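Open day at Breltis, 29 September 2019

I nearly didn't go, because it was tipping down and the bus from Marín only runs twice on a Sunday, but Joelle Hattar had been on at me for weeks and I'm so glad she was! Breltis do workshop fittings and wiring (sheds, small studios, the odd village hall) and once a year they open the doors and let people like me wander round asking daft questions.

We were put in the second group with Vikas Tyagi, who has clearly explained all this many times and still enjoys it. First stop was the stores, then the benches, and then the bit I'd come for, the practice rooms where the trainees learn to run cables. I'm halfway through sorting out my own garage and I've got a drawer of white flex at home that I'm frankly scared of.

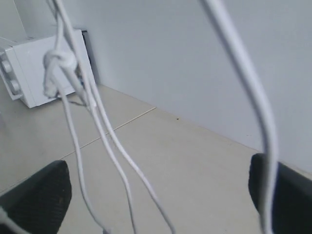
Vikas is very firm on knots. A big bulky one in a bundle of white cable is the sort of thing he'd have you undo before anything else, and never by pulling, as that only makes it tighter. You find a free end, slacken each loop with your fingers and work backwards. He had us try it on a 4 metre length and I was hopeless, while Joelle did hers in no time and was unbearable about it until lunch.

His other tip was to deal with cables while they're still hanging near the box, before they get down on the tiles and under everyone's feet. Label both ends, too. I'd only ever labelled one (and then lost the label).

Lunch was soup and a roll for 40 crowns, very decent, eaten standing up next to Begoña Garrido from Falell, who was there to look at trunking and talked me out of the cheap stuff. The afternoon talk by Rui Simões went on for 90 minutes and could have done with a break, though the part on old fuse boards was good.

They're running an evening course in October. I've put my name down and so has Joelle. Take a coat if you go next year, the practice rooms are freezing.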